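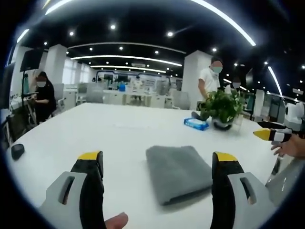

3.2 Cleaning habits and shared desks

Figure 2. Shared table with folded cloth, packet of wet wipes and potted plant.

We asked staff at two sites (Golska and Prindulo) how they deal with shared tables during the working day. Both sites dropped assigned seating before our study began. Survey went out in February, 471 usable replies. Incomplete forms were left out, see 2.4 for the rule.

Main finding first. People who wipe a table before sitting down do not report fewer worries about dirt than people who never wipe. If anything slightly more. Same pattern at both sites, weaker at Prindulo. We read this as habit following worry, but the survey can't settle the direction and we don't claim it does. Okeke's earlier diary work points the same way, with a much smaller group.

Supplies matter more than signs. Golska had posters at every entrance and very few people could recall what they said. When wipes or a cloth were within arm's reach, wiping was reported far more often, even by staff who said they did not care much about it. Distance seems to do most of the work. A supply cupboard down the hall might as well not exist – several replies said almost exactly this.

Plants came up more than we planned for. There was no question on them in the first draft; Montoya added one after the pilot interviews. Staff described tables with a plant as "somebody's", and were more likely to leave them tidy, but also more likely to avoid sitting there at all. This cuts against the idea that decoration makes shared space more inviting. It may make it look taken. Begoñe Peñalver coded the open answers and Weronika Jabłońska checked them seperately, with disagreements settled by talking them through.

Time of day had a small effect. Morning arrivals wiped more, late arrivals mostly not. Those coming in after lunch often assumed someone else had allready done it. We did not ask who that someone was, which we should have.

Not covered in this section: noise, lockers, meeting rooms. Noise is taken up in 3.3. The locker data from Prindulo were incomplete and have been dropped. Responses on the 5 point comfort scale are reported by site only, as the team sizes at Golska were too uneven to compare.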